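Work & Technology
Search this site Search

The returns room at Mokmont used to be the job people were sent to as a punishment. Everything customers changed their minds about came down one chute, and up to 1000 items a day had to be lifted out, checked and put on the right shelf by hand.

Melur Hartono started there 18 years ago. She now looks after the robot arms that do most of the lifting, and her wrists no longer hurt when she gets home. She also talks to fewer people. The old team worked elbow to elbow along a bench put in when the building opened in 1984, with the radio on. Today she shares a shift with two others, and much of it is spent at a screen.

The arms, set up by a small firm called Kalura, are good with boxes. Odd shapes are harder – sports gear, sweets, anything round or see-through – and each one has to be worked out in practice runs before it goes on the line. Hartono picks the items. She knows which ones people used to drop.

Pay went up a little in March, after long talks with managers. Some of the old team moved to the Wekitz depot across town, where the work is still done by hand, and a few have asked to come back. Hartono would have them. She says the arms still need someone who can tell when a lid is about to come off.
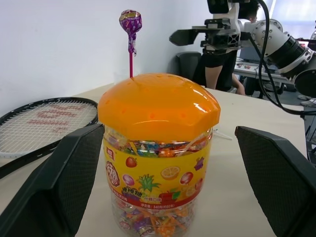 A jar of wrapped sweets between the gripper's fingers, with a tennis racket alongside.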